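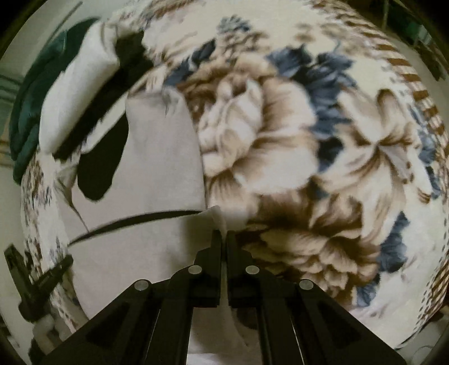 Folding thin plain tops on a bed: which method?

jlins_corkeck
Light grey-beige top, smooth matte fabric, no pattern. I fold on top of a cream floral blanket and the layers creep. By the second fold the edges are out by 2 cm. Method at present is sides to the middle, then bottom to top. Drawer is a Jirow, so the finished packet has to stand on edge. Suggestions?
Jeferson Lins

brarnari
Surface is the problem. A blanket gives under your hands and grips the bottom layer while the top one slides. Use a table.

trindade_hem
Disagree. I have folded on a blanket for years. Pinch the garment at a corner, lift it clear, lay it down again and smooth outwards from the centre. Dragging it across is what puts the creases in.

brarnari
Lifting by one corner stretches a light knit on the bias. Pick it up at 2 points or leave it flat.

jlins_corkeck
No idea if it is a knit, the label has gone. It does crumple at the sides when I pull on it.

oddsocks_200
Depends on weight. Mine is 200 g and stays where it is put. Anything near 100 g moves if you breathe on it. For those I fold in thirds lengthways — sleeves in first — and roll the last part.

trindade_hem
Rolled ones won't stand up in a Jirow. They lean and then unroll.

oddsocks_200
They do if the drawer is full.

jlins_corkeck
Mine is half full. Tried the lift and smooth on the bed this morning and the edges were closer, though not level. Will try the table tonight.

brarnari
Wipe it first.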